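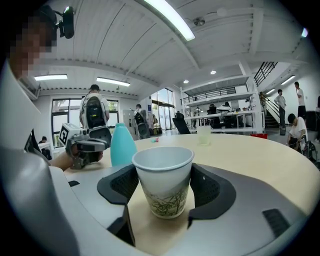

Unidade 3. Luminárias de exterior: especificação e ficha de produto

A presente unidade trata da seleção de luminárias de parede para fachadas, pátios e acessos cobertos. Pressupõe-se a leitura prévia dos apontamentos da docente Vibeke Baldursdóttir sobre fluxo luminoso e temperatura de cor.

3.1 Índice de proteção
O código IP compõe-se de dois algarismos: o primeiro refere-se à penetração de corpos sólidos, o segundo à de água. Em paredes expostas à chuva, o caderno de encargos da disciplina exige IP44 como mínimo. 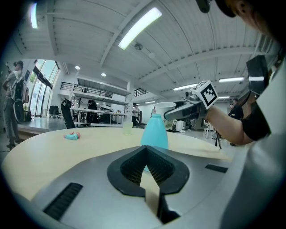
Em zonas costeiras, a classificação IP não basta para definir o produto, pois nada indica quanto à corrosão salina. O estudante deverá registar na ficha o material do corpo, o acabamento e o tipo de fixação.

3.2 Fluxo e posicionamento
Para uma entrada de habitação, adota-se nos exercícios um fluxo de 500 lúmenes por aparelho. A altura de montagem mede-se do pavimento acabado ao eixo da luminária.
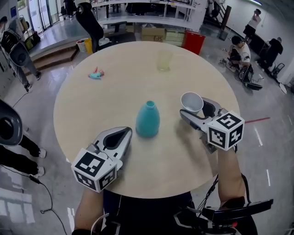

Figura 1. Mesa redonda com garrafa e copo de papel.

3.3 Caso de estudo: pátio Ullerby
O projeto, coordenado por Tin-yau Lui, compara os modelos Durkden e Barkik, ambos de parede. O levantamento inclui mais de 40 pontos de luz. O orçamento de fornecimento do modelo Durkden totaliza 3.731 euros, sem instalação. 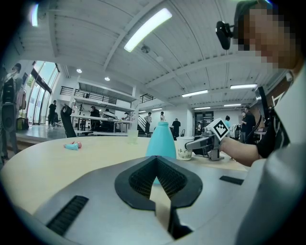 A proposta Barkik admite regulação por sensor crepuscular, característica a ponderar na análise de custos de exploração. As peças desenhadas encontram-se na pasta Tsai, organizada por Ngan-ling Siu.

Trabalho a entregar em janeiro: ficha comparativa dos dois modelos, com justificação da escolha e planta de implantação cotada.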